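Search this site Search Go

We're trying out two grippers before we buy one (and yes, I've started dreaming about fingertips)

Posted in: Workshop News, Robots & Automation

Quick update from our little shop in Grostutville! A bunch of you asked at the August open house when we'd finally pick a gripper for the new arm, and the answer is: soon, I promise. We've got it down to 2 candidates, the Lodico and the Pärn, and we're running both of them in simulation before any money leaves the building. At 4,000 dollars for the pair, I'd like to be pretty sure first.

The plan is simple enough. Each gripper gets 500 simulated grasps on the same set of parts, with the same arm and the same controller (we're using Vultau for that, mostly because I already know where all the menus are). Then we change the camera spot and do it over. There are 4 camera spots on my list, and the one I've been fussing with all week is the wrist view, looking out past the fingers. 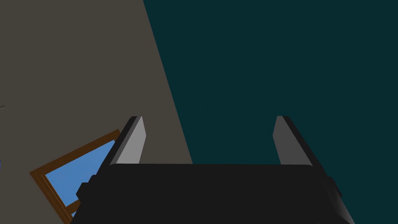 Wrist view in the simulator, with the fingers wide apart and nothing between them.

I like this view a lot more than I thought I would. You get both fingertips and the gap between them, so it's easy to tell if you're lined up. What bugs me is how much of the picture the gripper body eats! It's a big dark block sitting right across the bottom, and I keep wanting to lean over and peek around it. I'm going to try moving the camera forward a bit and see if that gets me more room without losing the fingers.

Fingertips are the other big argument around here. I want something soft and grippy, my shop partner wants plain hard ones that we can wipe down and forget about. We'll run both kinds, and whoever loses buys lunch.

The first full set of runs goes tonight after closing, around 9 p.m. once the good computer is free. I'll put the numbers up here when both grippers are done, and if you've got an odd-shaped part you want thrown into the mix, send me the file before then and I'll add it to the pile.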